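4.2 The beverage counter at Kasolness

Much of the writing on service robots starts from the claim that they free staff for better work. We saw little to support it. At the Kasolness canteen, the Govimdale system took over the coffee counter on a site with 312 employees. Before the change, two attendants poured drinks and dealt with whatever else came up. Under the new plan they became "station monitors." Alun Owen, who had worked the counter longest, told us the title was the only part of the job that got bigger.

The task itself is small (Figure 2). A cup has to be held, placed at a dispenser and handed over. Attendants had always done this while talking to someone, and that talk does not appear in the supplier's task list.

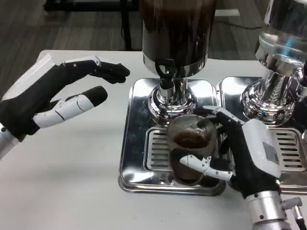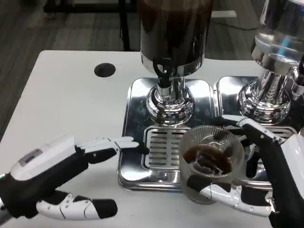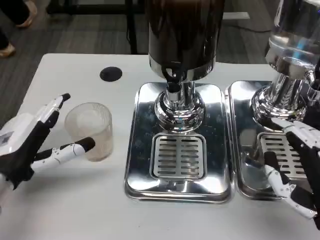
Figure 2. Robotic hands at the twin dispensers.

4.3 What the monitors did with their time

Of the 156 shifts logged through October, 80 included at least one call for a monitor to step in. Managers counted these calls as faults in the machine. The monitors counted them as work, and we think they had the better case. Stoyanova's argument that automation moves labor out of sight fits our notes well, though she expects the hidden work to shrink with time. Our log gives no sign of that, and it covers too short a period to settle the matter.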